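Jukcombe Tabletops: Frequently Asked Questions

What is the top finished in?
A matte white. Gloss looks wonderful in the showroom and then shows you every fingerprint you have ever owned. Matte shows you only the recent ones.

Why is there a line running across mine?
The work surface and the back panel are two separate pieces, and they meet in a thin dark seam. The panel may come out a slightly different shade of white. We have had 136 emails on this subject and expect more.

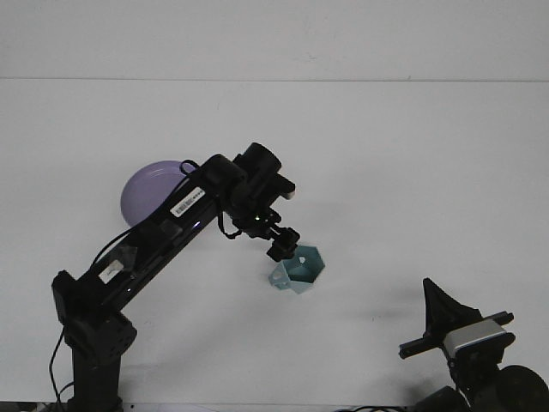

Ibrahim wrote in to say that crumbs treat the seam as a retirement community, and could we please sell him something for it. We suggest a dry, soft toothbrush, which he already owns.

Can I get scuffs out?
Faint ones, usually. Damp cloth, a drop of dish soap, small circles. Skip the scouring pad unless you want a shiny patch to go with your scuff.

And nicks?
A nick is yours for life. The Ravska repair pen ($65 with nothing else in the box, we know) will fill a small one. Ones right on the seam are best left alone.

Do you deliver?
Free within 100 miles of our Brerdale shop, to the front door. Stairs are between you and your friends.

Last updated 12 Nov 2023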